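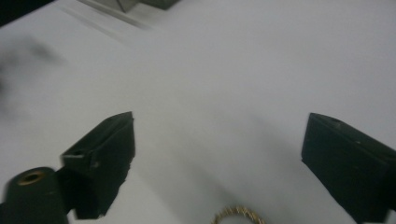
Can the Vurau hand-held gripper collect usable grasping demonstrations without a robot arm in the room?

For tabletop work with small, light objects, the answer after a month of use is that it can, provided the finger mounts are checked often and the lighting is kept even.

The Vurau is sold by Flulport as a kit: a trigger handle, a two-finger jaw, a camera bracket, a cable and the recording software. The operator holds it, squeezes the trigger to close the fingers, and the camera records what the jaw sees. The recordings are then used to train a policy for an arm fitted with the same fingers. We bought two units at list price for the workshop in Pratoswood and ran them through June.

Assembly

Naveen Chaturvedi built the first unit in an afternoon and the second before lunch the next day. The manual is clear up to the linkage, where two drawings show the same part in different orientations. The drawing on the right is the correct one. Screws are bagged by step. The hex keys supplied are soft, and one rounded off during the build. Use your own.

Mass with camera and cable is 470 g on our scale. Flulport lists 443 g, a figure that turns out to exclude the cable. The difference matters little in the first hour and a good deal in the third. Koen Segers, who logged the longest sessions, moved to a lighter cable and reported less wrist fatigue.

Fingers and jaw

The fingers are black and chunky, with squared tips. They handle blocks, caps and small boxes well. Thin flexible items are harder. Braided loops, cord and light chain lie close to the table, and the tips have to come down almost flat against the surface before they close on anything. A slow approach helps. On cord, operators needed several days before their success rate leveled off.

There is some play in the jaw. Out of the box both fingers met evenly at the tips. After 2,000 cycles the left finger on unit one had developed a slight sideways wobble, corrected by tightening the pivot screw a quarter turn. Unit two needed no adjustment. Thread locker is not mentioned in the manual and should be.

Camera and image quality

The camera sits close to the jaw and both fingertips stay in view when open. Exposure is automatic by default. Over a white tabletop it tends to hunt when the operator's shadow crosses the work, so we locked it. Fast moves blur the finger edges, and the tracking software drops an episode when the blur is severe. Mirela Barbosa compared two operators on the same task and found that nearly all of the rejected episodes came from the faster one.

Software

Recording starts and stops from a button on the handle. Files are split by episode and named by start time. There is no way to mark a failed attempt at the handle; it has to be done later at the desk, and this is the main weakness of the product. Cleiton Bastos wrote a short script that treats a double press as a reject. Flulport support replied to our request for a built-in version within 7 hours and said it was under consideration.

Compared with the Rezende

The older Rezende gripper is heavier and has a stiffer trigger, but its jaw shows less play and its fingers can be swapped without tools. Changing fingers on the Vurau takes two screws per side. Labs that change fingers daily should look at the Rezende first. For long sessions with one set, the Vurau is easier on the hand.

Verdict

Recommended for small-object collection. Budget for a better hex key, thread locker and a spare pair of fingers. Hold off if your work is mostly cord or fabric and wait for the narrow tips, listed by Flulport as in preparation.

Review by Gervásio Tavares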